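【克莱尼亚海岸步道管理处】
各位旅客好。克莱尼亚(Clernia)海岸步道北段将于三月恢复开放,现就行程安排、交通及住宿事项分条说明如下,请计划前往的旅客留意。(1/8)

北段自马莱特(Mallet)渡口起,至约里克斯(Jorix)灯塔止,全长35公里,沿线经过海崖、潮间带湿地及两处渔村。一般旅客宜分两日完成,中途可在渔村过夜。单日往返者请以渡口至第一观景台之间的路段为限。(2/8)

步道实行每日限额,北段每日接待200人。预约须通过管理处网站办理,入口处不设现场名额。团体预约每组不得超过5人,超出者请分组登记,并错开入园时间。未成年人须由成年人陪同。(3/8)

交通方面,米尔特尼克斯(Miltenix)客运每日上午由市区发往马莱特渡口,末班返程车于傍晚六时发车。渡口停车场车位有限,自驾旅客须另行登记车牌。每周三上午渡轮例行检修,当日首班船改为中午十二时开出,请相应调整行程。(4/8)

全程最高点为灯塔以南的海崖,海拔380米。该处风力较强,春季时有浓雾,能见度可能在短时间内明显下降。请携带防风外套、头灯及充足饮水。如遇管理处发布大风警示,海崖段即时关闭,已预约的旅客可免费改期一次。(5/8)

湿地一带为候鸟停歇区。请勿离开木栈道,勿投喂鸟类,勿使用无人机。携犬旅客只能使用渡口至第一观景台路段,并须全程牵绳。沿线不设垃圾箱,请将垃圾带回渡口处理。(6/8)
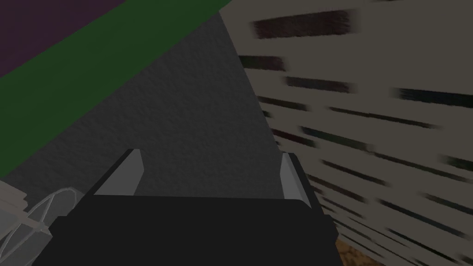 图:夹爪与深灰色颗粒纹理表面(电脑模拟画面)

住宿方面,两处渔村均有登记民宿,旅客可在预约步道时一并申请。灯塔旁露营地仅供持证旅客使用,营地内禁止明火,可使用小型气炉。公共厨房开放至晚上九时。餐食以当地渔获为主,有素食或过敏需求者请在申请时注明。(7/8)

管理处旅客服务主任帕拉斯凯维·普萨拉斯(Paraskevi Psarras)表示,北段植被仍在恢复,希望旅客尽量选择平日前往,并遵守沿线指示牌。预约、改期及无障碍路段查询,请在办公时间内联系渡口服务中心,或于本帖下方留言。(8/8)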